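Residence Supply Program: Bathroom Items for the Spring Intake
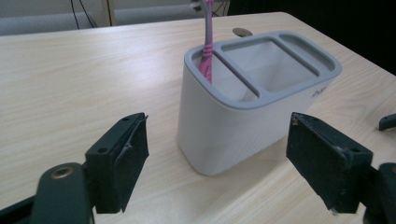

The Guriswood Residence Office has completed its review of the bathroom items supplied to furnished rooms. Beginning in May, each room will be provided with a toothbrush holder divided into compartments, to replace the single cups now in use. The review followed comments from residents in shared rooms, who asked for a way to keep brushes apart on a small shelf.

A white holder with a gray rim has been selected for the Gebreyes and Erach buildings. The top is divided into three compartments: a narrow slot at each end and a wider opening in the middle. Residents are asked to keep toothbrushes in the end slots, one to a slot, and to use the middle compartment for toothpaste or a comb. Razors should be stored separately.

The Office has ordered 1000 holders from Hondora, the program's housewares supplier. Deliveries to the Gebreyes building will be made first. The 46 accessible rooms in Erach will receive theirs at the same time, and the remaining rooms will follow as stock arrives.

Holders should be emptied and rinsed once a week with warm water and dish soap, then left upside down on a towel until dry. Bleach tablets should not be used.

Toothbrushes and toothpaste are not supplied and remain the responsibility of the resident. Requests for a replacement holder may be made at the front desk in either building until 6 p.m.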